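The Case for Slower Demonstrations

Oct 27, 2024

By Encarnación Montoya

Most people who collect training examples for robot arms are paid, praised or ranked by how many they collect. I think this is a mistake, and I say so as someone who kept the scoreboard for a long time.

At Rostum we record people guiding an arm through simple jobs: pick up a container, tip it, pass it over, put it down. Each run becomes one example for the learning system. In January we set a target of 100 examples per operator per shift. Everyone met it. By the end of the month we had 1670 examples of container handling, and the policy we trained on them was worse than the one before it.

I spent two days watching the recordings at normal speed, which I recommend to anyone who manages this kind of work. The operators had become very good at one thing. They approached from the same side, closed the fingers at the same height and let go the moment the software would count the run as done. If the container slipped, they threw the run away and started over, as the instructions told them to. So the system had seen a great many clean grasps and almost no recoveries. Then we put it on the real task and it met a slip in the first minute.

Clear plastic made it worse. A see-through container picks up the color of whatever is behind it, and its rim can be hard to find in a wrist camera view. A person slows down for that without thinking. Our operators had learned to hurry past it, and the hesitation that would have been useful to the model was gone from the data.
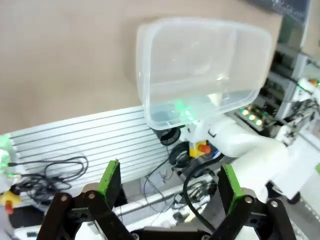
What I would do instead

Drop the daily count. Give each operator a list of situations and let them take as long as they need. Ours now has 10 entries, among them a container held at a tilt, a cable hanging across the path, and a grasp that starts badly and has to be corrected. The corrected ones stay in the set, with a note.

Abilio Pastor, who runs the budget on our side, does not like this. His argument is fair. Arm time costs the same whether the operator is careful or not, and a count is easy to put in a report. He also points out that large sets have beaten small ones many times in this field. I agree that they have. But a large set in which every run looks alike is a small set that takes longer to copy – and we paid for it by the hour.

There is also the matter of the people doing the job. Guiding an arm all day is tiring, and a person working to a number stops telling you what they notice. Since we dropped the count I get more notes than I can read in a week. Some are complaints about the chairs. Others have changed how we collect, including the one that got us to stop resetting the container to the same spot before every run.

I don't have a final result to show. The new set is smaller and we are still training on it. I would still ask any team starting out to hold off on the target until someone has sat down and watched 100 of their own examples from beginning to end.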